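The tide gauge at Skistedau stood at the end of the north pier, in a concrete hut with one door and no window. It recorded the height of the harbor on a paper chart, one chart per week, and it had done so since before the present pier was built around it. The inspector came in January to certify it for another term.

The procedure was set out in the manual. The instrument was to be compared with a graduated staff bolted to the pier, at high water and at low water, and the difference entered in the log. A difference of 4 millimeters or less was acceptable. Anything greater required an adjustment to the pen arm, made with the small brass screw at its base and countersigned by the operator.

The operator was a woman who had held the post for a long time. She unlocked the hut, put the kettle on a camping stove, and read out the staff through the open door.

"One three four two," she said.

He wrote down 1342. The pen on the chart also said 1342. He wrote that down as well, in the next column.

Low water fell at twenty past five in the afternoon, and there was nothing to do until then. He asked to see the old charts. They were in the cabinet under the bench, rolled, tied with tape, and labeled by week. She told him he could open any he liked provided he put it back in the same slot. He had a habit, on inspections, of taking one at random and checking the arithmetic. It was not required, and in most stations it found nothing.

The chart he took was from a week in spring, 38 years earlier. It showed the usual curve, two highs and two lows per day, the highs growing toward the middle of the week. On the fourth day, shortly after three in the morning, the line stopped rising, ran level for the width of a fingernail, and then went on as before.

"The float stuck," he said.

"That's what the log says."

He looked at the log. It said: float stuck, freed itself, no action. He took out the charts for the same week in the following year, and then the year after that. In each one the line ran level in the early morning, once, on the fourth day. The entry in the log was the same, in the same words, though the handwriting changed twice.

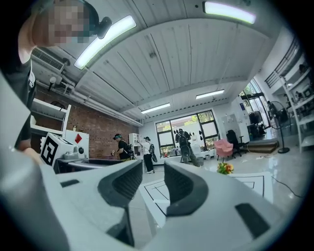

A float that sticks does so for a reason. There may be weed in the well, or a barnacle on the guide wire, or a kink where the wire passes over the pulley. Each of these leaves its own mark on the curve. Weed makes the line ragged. A barnacle catches at the same height each time, and a kink catches at the same height in one direction only. He laid six charts side by side on the bench and measured the level section on each. The heights were all different. The durations were equal, as far as the paper allowed him to judge.

"Has the well been cleaned?" he asked.

"Every autumn."

"And the wire?"

"Teixeira replaced the wire. Then Tilurex took over the contract and replaced it again. The pulley is new too." She poured the tea. "The paper comes from a different mill. I don't think there's a part in it now that was in it then."

He drank his tea and considered how this should be reported. The form had a box for systematic error and a box for random error. Systematic error was to be corrected. Random error was to be averaged. There was a line at the bottom for remarks, 200 characters long, and the office at Nindenent did not like remarks, as they had to be typed in by hand.

"Does it show on the other gauge?" he said. There was a second one, across the water, at the ferry landing.

"No."

"So the harbor doesn't stop."

"The harbor at the ferry landing doesn't."

He asked whether she had ever been in the hut at that hour. She said she had, one year, out of curiosity. She had brought a chair and a lamp. She had watched the pen, and the pen had run level, and after a while it had gone on. She had not thought to look outside until it was over.

"And then?"

"I wrote it in the log."

At twenty past five they compared the staff again. The light was nearly gone and she had to hold the lamp close to the figures. The staff and the pen differed by one millimeter. He entered it, and she signed on the line for the operator, and he signed below her.

In the box for systematic error he wrote nil, and in the box for random error he wrote nil. He left the remarks until last. He wrote: charts complete, storage dry, float well clean. He had most of the line still free, and he held the pen over it for some time – long enough for the ink to make a dot on the paper – and then he capped it.

She was rolling up the charts. He asked her which week it would be, this year.

She told him. He wrote it on the back of his hand, and went to see about the bus.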